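Robot club, week whatever it is now
2023-06-27

So I've been quiet on here, sorry! The short version is that robot club has eaten my evenings, and my laundry, and a fair bit of my grocery money, and I'm having a great time.

If you missed the last post (it was back in May, I know), our student club picked tidying up as the project for this term. The job sounds like something you'd give a six-year-old. There's rubbish on the floor, there's a bin, put one in the other. We called the robot Pirka, after Aleksi lost a coin toss and his own suggestion was thrown out, and the code lives in a folder called Stornano for reasons I've stopped asking about.

Most of what I've learned so far is that rubbish is horrible stuff to pick up. A block is lovely. You close the fingers, you've got a block. A chip bag has no proper edges and changes shape the second you touch it, and clear plastic is even worse, with the carpet showing right through it. Kauko wrote a little routine for finding clear things and it was very sure of itself about a patch of sunlight for most of one evening.

Then there are the sticks. I was certain that anything long and thin would be the easy one, and I said so, out loud, in front of everyone (never do this). If you come down with the fingers lined up the wrong way you just nudge it along the carpet. Nesma sorted that by working out the angle of the thing first and turning the wrist to match before the arm drops. She makes it sound like nothing, but I've read her code and it's really clever.

My own bit is teleoperation, so I'm one of the people who drives the arms by hand to make the demonstrations we train on. We're aiming for 430 and I do them in batches of 20, with a cup of tea in between. You get a feel for it! My first ones were so jerky that Eino made me delete the lot, and fair enough. Now I can cross the carpet in one smooth go, and I catch myself reaching for my mug at home in exactly the same slow, careful way.

We've also been arguing about what counts as finished. Kalevi says every last piece has to be in the bin or the run's a fail. I think a run that clears everything but one wrapper should still count for something, especially when the bin's already full to the top and there's nowhere sensible to put it. We've settled on two scores, one for each of us to be smug about.

Next up is the club showcase, where we get a few minutes on a floor we've never seen before. I've been putting the litter down in new spots each session so it doesn't all end up in the same corner, and I want to try shifting the furniture too, if I can get someone to take the other end of the table.

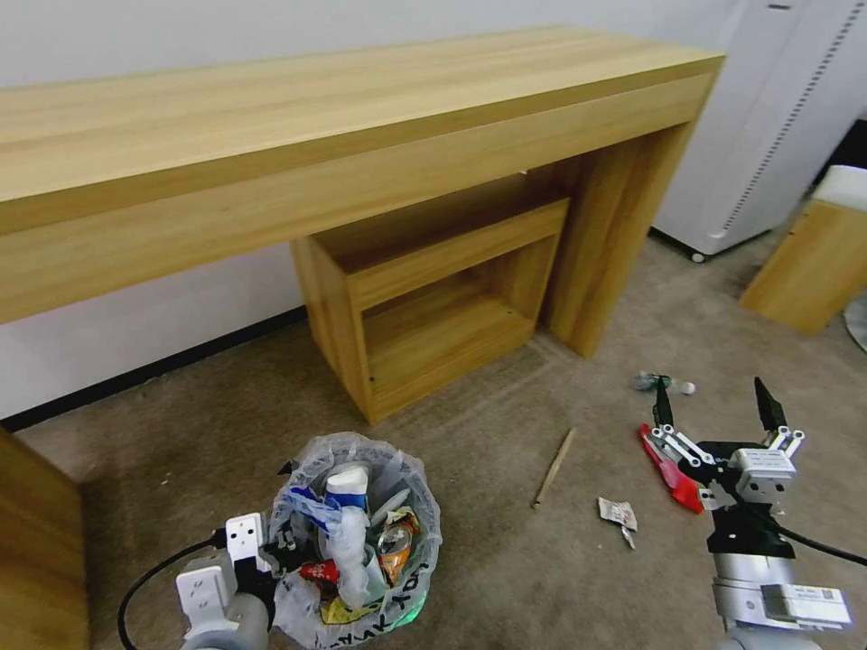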